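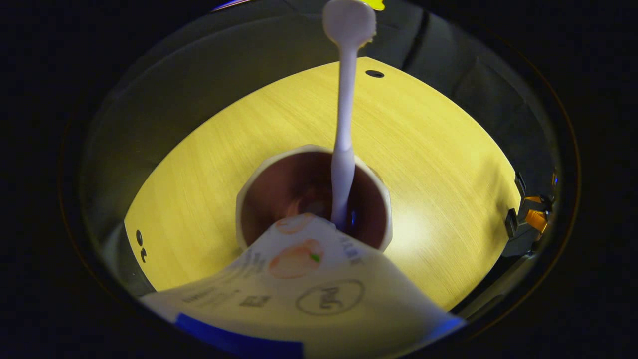

How to make thick, tangy yogurt at home

I have been making my own yogurt for years now and I still get a little thrill every time I lift the lid. Milk goes in, a spoonful of old yogurt goes in, you leave it alone overnight, and in the morning it's set! My neighbor Dilek Avcı got me started when we both lived in Stanwood, and apart from the straining this is pretty much her method.

What you need

2000 ml whole milk (fresh, pasteurized, not the long-life kind if you can help it)
80 g plain yogurt with live cultures
A heavy pot with a lid
A kitchen thermometer
A big towel or a wool blanket
Cheesecloth and a strainer, if you like it thick

Take the yogurt out of the fridge before you start so it loses its chill. Any plain one works as long as the label says live cultures and there's no gelatin or starch in it.

Step 1. Heat the milk

Pour the milk into the pot and warm it over medium-low heat until it reaches 185°F. Stir often and scrape the bottom, especially toward the end, when it likes to catch. This is the slow part and I usually have the radio on. If you hold the milk at that temperature for ten minutes or so, the yogurt comes out noticeably thicker, and I think it's worth the extra stirring.

Step 2. Let it cool

Turn off the heat and wait until the thermometer reads 110°F. A skin will form on top. Dilek leaves hers on and fights her kids for it – I lift mine off with a fork and eat it with honey. You can speed things up by standing the pot in a sink of cold water, but watch it closely, it drops faster than you'd think.

Step 3. Add the starter

Put the yogurt in a small bowl, add a ladle of the warm milk and whisk until there are no lumps. Then tip it all back into the pot and stir gently, a few slow circles, no more.
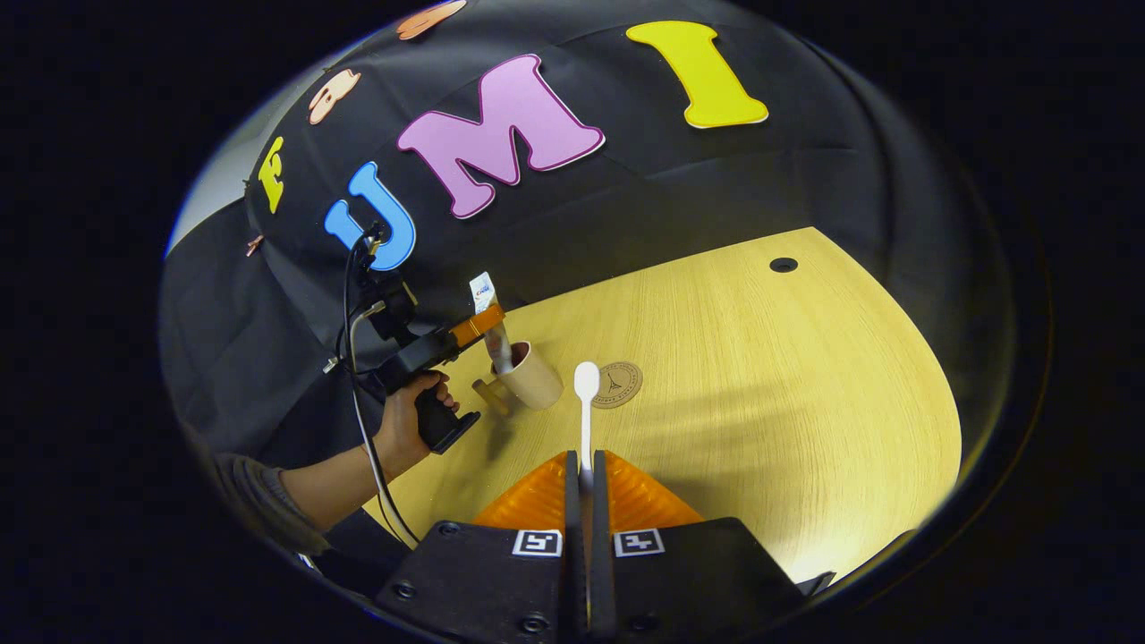 Don't be tempted to add extra starter for luck. I did that for most of my first winter, and the yogurt came out grainy and a bit sour. The 80 g is plenty for this much milk.

Step 4. Keep it warm

Put the lid on, wrap the whole pot in the towel and set it somewhere out of drafts. I use the oven, switched off, with only the light on. Tape a note to the door so it doesn't get preheated for pizza (ask me how I know). Leave it for 8 hours and don't move it or stir it. For a sharper taste go longer, up to 12 hours in a cool kitchen.

Step 5. Chill

Move the pot to the fridge, still covered, for at least four hours. It firms up a lot in there, so if it looks loose when you first peek, don't give up on it.

Step 6. Strain

Line the strainer with cheesecloth, set it over a deep bowl and spoon in the yogurt. Two hours in the fridge gives you something soft and creamy. Leave it for 16 and you have a spread you can roll into balls and keep under olive oil, wonderful on toast with dried mint. Save the whey for bread dough or soup!

If it didn't set

Nine times out of ten the milk was too hot when the starter went in, or the starter was old. Check your thermometer in boiling water and try again with a fresh tub.

Before you dig in, put 80 g aside in a clean jar for the next batch. It keeps for a week in the fridge.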